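Jondow Trail Runners
Minutes of the February general meeting

The meeting opened at 7:05 p.m. in the upstairs room of the Brerach building. There were 17 members present, which is enough for a vote. The minutes of the last meeting were approved with one change: the start of the spring run is 8:30 a.m., as first announced.

1. Money

The account stands at $1,540. The park permit for the spring run is paid. The bill for bib numbers has not come in yet and should be $636. Members agreed to leave dues as they are for this year.

2. Spring run course

Jirkau Road will be closed at the creek for bridge work until summer. Two other routes were discussed. The first goes through the Farías orchard and needs written permission from the owners. The second follows the old rail bed and adds almost 900 yards to the long course. The rail bed was chosen, nine votes to six, with two members not voting. The map on the website will be changed before sign-up opens.

It was asked whether the short course could stay as it is. It can, as it turns back before the creek.

3. Timing

The club will not rent chip timing this year. Finish times will be taken by hand, with two people at the line and one writing. A plain digital watch is good enough for this and members were asked to bring their own. Phones may be used as a backup only, after last year's trouble with dead batteries.
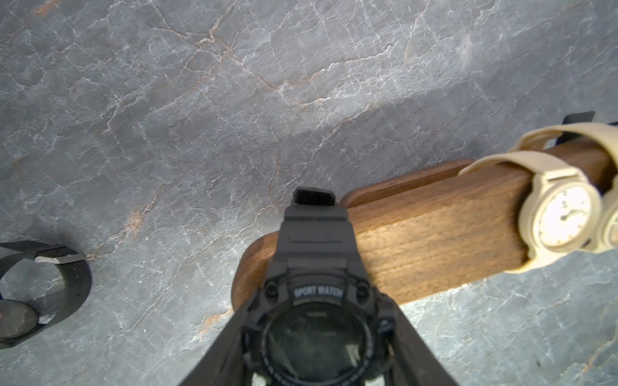
4. Water stops

There will be two stops on the long course and one on the short course. Cups are left over from the fall. The folding table with the bad leg is to be thrown out and another one borrowed.

5. Other business

A member asked about dogs on the Tuesday-night route. Put off to the next meeting.

The key to the storage shed is missing. Whoever has it should drop it off at the front desk.

The meeting closed at 8:20 p.m. The next meeting will be in March, same room.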